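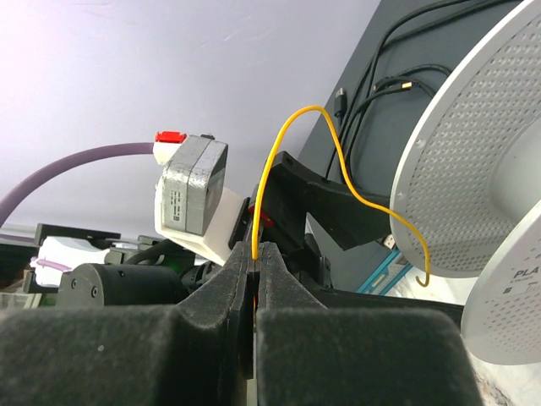

The bill that would change how rural families get paid back for driving their own kids to school cleared its second vote at the statehouse on May 17, 2023, and I've been trying to explain it to people at the feed store ever since. It's called Bill 893, and it deals with mileage money for parents who live too far off a bus route to be picked up. Right now that money starts with the state, goes to the county, sits there a while, goes to the district and then comes down to the family, usually months after the gas was bought. Think of that thin yellow wire, going up in a tall loop and back down on the right, with a little hook dangling at the tip. That's the mileage money, and the parents are waiting down by the hook. The bill would take the county out of it, so districts could file with the state directly and pay families every month during the school year.

I drove to the capitol for the floor debate (bring a sandwich if you go, the cafeteria shuts early), and it was a livelier afternoon than I figured on. School reimbursement isn't the kind of thing that fills the gallery. But a good-sized group had come up from Honik County, mostly parents, a few with kids in tow, and they stayed through a very long argument over a fence-line definition that I still don't completely follow.

The current rate is 43 cents a mile, and it only counts the miles with a child in the car. So if you run your daughter to school and come back home by yourself, the trip home is on you. The bill would count both legs. It doesn't touch the rate itself, and that was a sore point for several of the people I talked to in the hallway. One mother from out past Morsy Creek told me she'd take the extra leg and be glad of it, but she wanted me to write down that her tires cost the same going either direction. So there, I wrote it down!

There's also a cap. Under an amendment adopted before the vote, no household could collect more than $4,000 in a school year. The first version of the bill had no limit at all, and the senators who keep an eye on the budget didn't care for that. Supporters took the cap as the price of getting to a second vote. A couple of them grumbled that it would hit families with kids in two different schools, where one parent goes north and the other goes south every morning. An attempt to set the cap per child failed on a voice vote, and from where I was sitting it didn't sound close.

Closer to home, the Cadurthorpe district says 122 families here would qualify. I was surprised it was that many. The superintendent's office told me the number went up after two bus routes on the west side were combined in February, which left a fair bit of the river road outside the pickup distance. If you live out there you know all about it, and you've probably already called the office.

Those combined routes came out of the new routing program the district bought from Bramuvier, and I heard plenty about that at the capitol too. The company didn't testify. Its name came up anyway, when a senator from the opposite corner of the state asked whether districts might start trimming routes on purpose if the state was going to cover the parents' driving. I thought it was a fair question. The sponsor's answer was that a district would need to hold a public hearing before cutting any route that served a family for the full previous year. That language is in the bill now, on the last page, and it would have applied to our west side change if it had been law over the winter.

The main opposition came from the county side. County offices collect a small processing fee on each claim, and they'd lose it. Their written statement said the bigger worry was bad claims, with districts checking mileage for people they see at ball games every week. The districts say they already check the mileage now and the county mostly stamps it. I asked our own county office how many claims it had turned down lately and was told someone would get back to me. I'm still hoping!

As for timing, the bill needs one more vote and then the governor's signature. If both happen, the monthly payments would start with the coming school year, and the round-trip mileage would start then too. Claims for the school year that's wrapping up now would still go through the county the old way, so please don't throw out your mileage sheets. The district office has blank ones at the front counter, and they'll take them handwritten as long as the odometer readings are there – start and finish, for each day.

I did ask about families who carpool, as three different people wanted to know. As the bill is written, only the driver's household can claim, and only for its own route to the school. Picking up the neighbor's boys on the way doesn't add anything, even if it takes you down a mile of washboard road to get them. One senator said she might bring an amendment on that before the last vote. She hadn't filed it when I left the building.

The Cadurthorpe school board has the bill on the agenda for its next meeting, after the roof bids and before the lunch prices. The board can't change anything in it, of course, but the members plan to decide whether to send a letter of support, and public comment is open. Sign up on the sheet by the door before the meeting gets going if you want to speak.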